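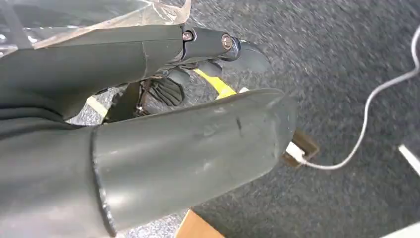
Ticket: Wrong audio on track 2, Ulodard EP
Opened by: Esperanza Haddad, label operations
Assigned to: Ciarán Foley, delivery
Opened: June 12, 2024
Status: Closed

Reported problem
The Jisis release "Ulodard" plays the wrong audio for "Flanagan" on one streaming service. Listeners get the instrumental. Title, credits and lyrics are correct, so the synced lyrics scroll over a track with no vocal. Other services play the vocal version. The artist's manager reported it, and I confirmed it on desktop and phone.

Log

Foley: Pulled the delivery package. The audio file for track 2 is the vocal master, and the checksum matches the mastering engineer's sheet. Nothing wrong on our side at first look. Asked for the instrumental's ISRC.

Haddad: Instrumental was delivered separately for sync use, under the catalog name Ceka. It should not be public anywhere.

Foley: Found a match. The Ceka package carries the same ISRC as the vocal version. Whoever built it duplicated the release and changed the title but left the code in place. The service treats the code as the recording's identity — the later delivery replaced the earlier audio.

Haddad: Why only one service?

Foley: The sync package was set to private on the others. On this one the territory field was blank, which our system reads as worldwide.

Foley: Assigned a new ISRC to the instrumental. Sent a takedown for Ceka, then a full redelivery of Ulodard with audio included. A metadata-only update will not restore the file. Waiting on ingestion.

Foley: Ingestion report came back after 36 hours with no errors. Cached copies may persist on devices where the track was downloaded. Removing and downloading it again clears this.

Haddad: Vocal version confirmed on desktop and phone. Play count is intact at more than 100 plays below the manager's screenshot, so I have asked for a recount. Tracking that in a separate ticket.

Cause
Duplicate ISRC on a copied release, combined with a blank territory field.

Changes made
ISRC field now clears when a release is duplicated.
Blank territory blocks delivery.
Existing packages from the past 90 days to be checked for repeated codes (Foley).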